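Coffret vinyle Vuter, « Les Années Adetti »

Voilà un coffret que nous attendions depuis longtemps : les chansons du duo Adetti, rassemblées sur 2 disques par la maison Vuter, avec un livret de 20 pages qu'on feuillette volontiers en écoutant la face A, puis qu'on oublie de refermer. Le tirage est de 630 exemplaires numérotés.

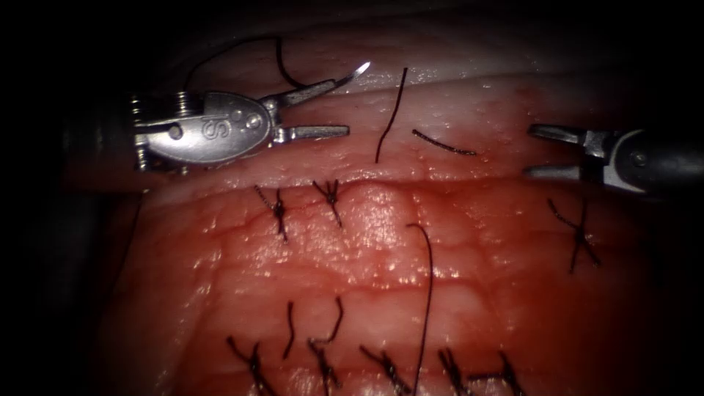
Le livret contient-il les paroles ?
Toutes les paroles y figurent, en français, avec quelques notes sur les séances au studio Mekonnen.

Les amateurs de la première heure retrouveront bien sûr « Zamico », le tube que l'on entendait partout en juin, à la radio comme dans les mariages (et que nous fredonnons encore en préparant vos colis !).

Référence 1227. Disponible depuis le 22 février 2018.
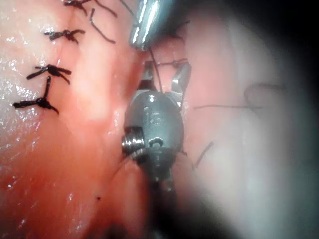
Pince en métal poli, mâchoires ouvertes en V.

Expédition en carton renforcé, retrait possible en boutique.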